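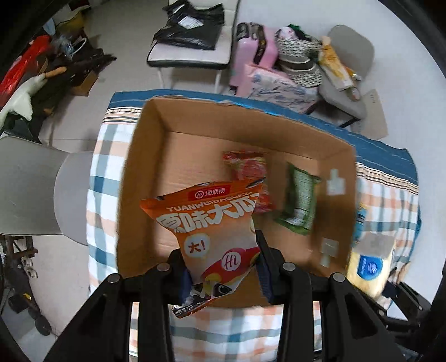
Bensaid Single-Wall Shipping Carton, Medium

Reviewed by Bernice Nartey, March 9, 2022

Use case: mailing mixed bagged snacks (seeds, small sweets, crackers) to family. I have packed 5 of these cartons since September. Rating: 3 out of 5.

Board and construction
Plain brown corrugated, no printing inside or out. The walls stay upright when the carton is filled on a soft surface such as a mattress, although the rim goes out of square until the base is taped. On a hard table it stays square without help. Corner creases are clean. One carton had a split at the glued joint, which I closed with paper tape.

Capacity
Flat packets lie on the floor of the box without folding. The orange Haidilao sunflower seed bag is the largest item I send, and it goes in either flat or on its side. I put the small packets down first and the seed bag over them. Pillow bags trap air, so the carton fills by volume long before weight matters. My last parcel weighed 193 grams before the carton and filler.

Tape and labels
White stickers hold on the inner wall. Removing one lifts the top layer of paper, so place them where you want them the first time. Standard acrylic packing tape bonds well to the outside. Water-activated tape needed a second pass.

Compared with the Estora carton
The Estora board is stiffer and its flaps meet without a gap. It also costs more and comes only in large bundles. For light, crushable goods the difference is small. For jars or cans I would buy the Estora.

Pros: flat floor, clean creases, low price.
Cons: soft rim, surface tears under labels, inconsistent glue.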